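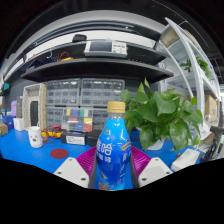

Blue bottle, mug and coaster on the bench mat, with the drawer units behind.

Home Guides Storage Workbench Contact

Keeping drinks on a workbench: frequently asked questions

By Youssra Belhaj
Last updated: 15 August 2025
Reading time: 6 minutes

These are the questions readers of the Gundonholm bench guides send in most often about drinks, mugs, mats and the small stuff that shares a bench with them. Answers are short where they can be. Questions about lamps and chairs are on their own pages.

Should I have a drink on the bench at all?

If the bench is also your desk, you are going to have one. A rule against it lasts a week. It works better to pick one place for the drink and keep to it. Choose a spot you can reach without passing your arm over open work. For most right-handed people that means the right side, a hand's width in from the front edge.

Bottle or mug?

A bottle with a screw cap is the safer choice. Put the cap back on after every drink, even if you mean to pick it up again in a minute. A mug is fine for breaks. If you use both, stand the mug on the coaster and leave the bottle on the mat.

Does the color of the bottle matter?

Only for finding it. A blue bottle on a blue mat is easy to lose track of when you are looking at something small, and a gold or orange cap helps. If yours blends in completely, put a band of colored tape around the neck.

What kind of coaster should I use?

A flat round one is enough. Pick a color that stands out from the mat. Dark red on bright blue is easy to see out of the corner of your eye, so your hand goes back to the right place without a search. Avoid coasters with a tall rim, which catch the bottom of the mug when you set it down in a hurry.

The Imrie coaster we used to suggest is no longer sold. Any coaster that lies flat and doesn't slide will do.

How far should the drink be from my work?

We suggest 300 mm between the mug and anything you would be sorry to get wet. On a shallow bench you may not manage that. In that case move the work back instead of pushing the mug to the edge.

What do I do with cables in the meantime?

Cables are the usual reason a mug goes over. A loose red and yellow tangle behind the mug looks harmless until one end gets pulled. Coil each cable by itself, close it with a strap, and hang it up or drop it in a drawer. If you need the cables out, lay them on the side of the bench away from the drink - never looped around it.

How do I sort small parts so they stay off the mat?

A unit with a lot of small see-through drawers along the back wall suits most benches. You can tell what is in a drawer before you open it, and the front half of the bench stays clear. A few points on setting one up:

- Put the parts you use every day at chest height.
- Keep heavy items in the bottom rows.
- Label the drawers that look alike from the front.
- Leave 2 drawers empty for whatever turns up next.

For very small pieces, a clear box with compartments is better than a drawer. Sorting by color is quick and easy to keep up. Yellow, blue, green, red and white pieces each in their own section can be checked at a glance.

Can I stack two drawer cabinets side by side?

Yes. Check that the bench top is level first, and leave enough of a gap for your fingers if you ever need to lift one out. Zakura and Nenow cabinets are slightly different depths, so if you mix them, line up the fronts and let the backs fall where they do.

Is it all right to keep a plant on the same table?

A potted plant is fine toward the back. Broad leaves spread further than you expect, so turn the pot until the longest ones point away from where you work. Take it to the sink for watering and let it drain before it goes back. 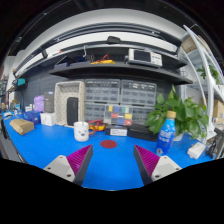

Boxes are a different matter. Packages tend to land on whichever side of the table is free and then stay there. Open them the day they arrive if you can, flatten the cardboard, and put what was inside where it belongs. If you are keeping a box for a possible return, move it to a shelf and write the last return date on the side.

My boxes are all different sizes. How should I line them up?

Tall ones at the back, small ones in front, labels facing you. Soft bags go behind something stiff or they slump over. Anything lying at an angle close to the edge should be moved in first, before you tidy the rest.

How do I clean a blue mat?

Lift everything off it. Brush away crumbs and clippings, then wipe with a damp cloth and a drop of dish soap. Go over it again with plain water and let it dry flat before you put anything back. Do this every 2 weeks, or sooner if there has been a spill. Check the maker's instructions before using anything stronger than soap.

I have just spilled a drink. What comes first?

Switch off the power to anything on the bench, at the wall if you can reach it safely. Then pick up paper and open boxes, and blot from the outside of the puddle inward. Look under the mat as well. Liquid gets in there and sits.

How long should the end-of-day tidy take?

Allow 6 minutes. Mug to the kitchen, bottle capped, cables coiled, loose parts back in their drawers, mat brushed. The coaster stays where it is.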